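Gripper procurement (research and small-lab robotics)

Gripper procurement is the planning, budgeting and purchase of end effectors for robot arms, usually by a lab, a teaching workshop or a small production line. Covers the gripper itself plus fingers, pads, wrist camera, cables, spares. Often treated as a single line in a budget. Rarely is one.

Overview

The arm is normally bought first and the gripper fitted to whatever money is left. Several planning guides advise the reverse order – list the objects to be handled, then the gripper, then an arm that can carry it. Payload is the usual trap. An arm rated for 2 kg has to lift the gripper, the camera and the mounting plate before it lifts anything else.

Requirements

A requirements sheet is short, one page. Typical entries: heaviest object, widest object, softest object, cycles per day, control interface, who does the repairs. Softest object is the entry most often left blank, and it drives price more than the others. Rigid parts can be held by almost any parallel jaw. Soft goods, pouches, fruit and thin packaging need finer force control, compliant pads or both.

Leena Ojala's planning notes for the Teltlow workshop, circulated in March 2023, recommend testing with the softest item on the list before any quote is accepted. The notes also ask for a plain single-color work surface during trials, bought as cloth by the meter, cheap and easily replaced. 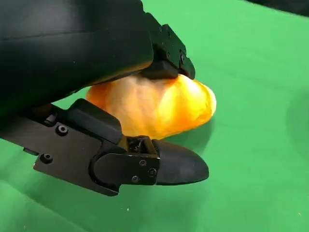
Trial loans are the other main recommendation. Most distributors will lend a unit for 30 days against a deposit; the Teltlow notes put the deposit at 1000 euros and suggest booking it as a seperate item so it is not mistaken for a purchase. Return shipping is on the borrower in most cases. Check first.

Costs

Purchase price is the visible part. Usual further items:

Adapter plate for the wrist flange
Spare fingertips and pads, one set minimum
Screws and hex keys in the sizes the maker uses
Wrist camera and bracket
Cable set, plus a second cable set
Staff time for mounting and calibration

Teltlow's budget for one station came to 2689 euros above the price of the gripper. Cables and pads were the largest share, camera next. Staff time was not included, which the notes list as a mistake.

Pads are consumables. They wear at the tip, pick up dust, and are changed on a schedule or when grip starts to slip. Budgets that file them under equipment tend to run out of them before the year ends, because equipment money is spent once and closed.

Suppliers

Three routes are compared in the Teltlow notes. Loment sells complete kits, gripper and camera together, higher price, one invoice. Ahonen sells grippers only but stocks every finger part singly. Idel rebuilds used units and gives a short warranty. The notes favor Ahonen for labs with someone able to do there own repairs, Loment for teaching rooms. Idel for second stations and spares.

Timing

Lead times vary by season. Orders placed in December are commonly held over the holidays and then queue behind others, so funds that must be spent by year end should be committed well before. A written quote is enough for some funders. Others want the goods delivered – ask.

See also

End effector
Payload (robotics)
Total cost of ownership
Wrist camera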